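# The small screen does not need an account

I have collected electronic pets since I was a schoolgirl, and I would like to say something against the newest ones.
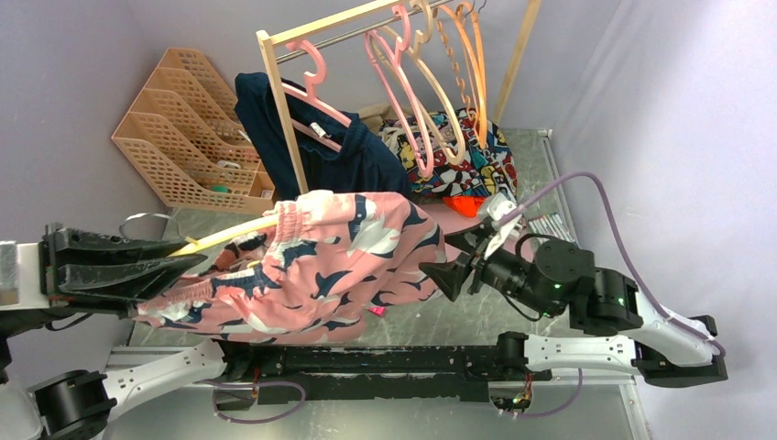 Igor Tóth wrote to me in June that I am simply getting old, and that children now expect a toy to be connected. A pet which cannot visit another pet in a different country is for them a dead thing, he says, and I should try the Andix for one full month before I complain again.

So I tried it for one full month. I bought the Andix second-hand, with its box and both manuals, and I carried it on my keys as I carried the old ones. I want to be fair to it. The buttons are good, better than on most keychain pets I own. The creature is drawn with care and it has a funny way of turning its back when it is offended. But before I could hatch the egg I had to make an account, confirm the account, and wait for an update. The egg was on the screen all this time, not moving. My first pet hatched after I pulled a strip of plastic from the battery. I still think this was the correct method.

The shop inside the Andix is my biggest complaint. A garden for the pet costs 560 coins. If you play the games patiently you can earn 30 coins in a day, and then the games close until the next morning. Of course you can buy coins with real money also. A child who does not want to wait will go to a parent, and the parent will pay or will have an argument. I don't believe this is an accident of design. The old pets were demanding too, everybody remembers the beeping in lessons, but they demanded only attention. They never asked for my mother's bank card.

Some collectors answer that the coins are optional. Jolanta Cieślak told me she has raised 11 generations without buying one coin, and I believe her, she is a very stubborn person. But her pet lives in the plain starting room, and each time she opens the shop it shows her what she does not have.

There is a second matter, and it is more serious for people like me who keep things. My Sotivlow, which is an ugly green egg with three buttons and a terrible sound, works today exactly as it worked in the shop. I change the battery, I set the clock, and the little bird comes out. Will the Andix do this when the company is tired of it? The visiting, the seasonal foods and half of the grown-up characters come through the server. We have already seen the end of Ononau, where the pets stayed on the title page and asked for a connection which did not exist any more. People were selling them for parts. I had two, and I did not sell them, but I don't know what I am keeping them for.

I know the old toys were not perfect. The Sotivlow forgets everything if you change the battery too slowly. Its instructions promise a secret character which, after many years, I have not met. Marianna Pawłowska insists she had it once, and that it looked like a teapot. There is no proof, and I like it that way. With the Andix all the characters were in a public list on the first day, with percentages.

What I would ask from the makers is modest. Let the egg hatch without an account. Put all the characters in the toy itself, so that the server is only for visiting friends. If there must be a shop, let the coins be earned and nothing else. Witkowska did this with their small cat pet, and it was sold at a normal price, and I have never heard that they regretted it. It has a cable for connecting two cats, and if you lose the cable you still have a cat.

Igor also asked in his letter if I will sell him the Andix when my month is over. I will. The pet is an adult now, in good health, and it has 400 coins saved. He will have to make a new account, and I am told that in this case it starts again from the egg.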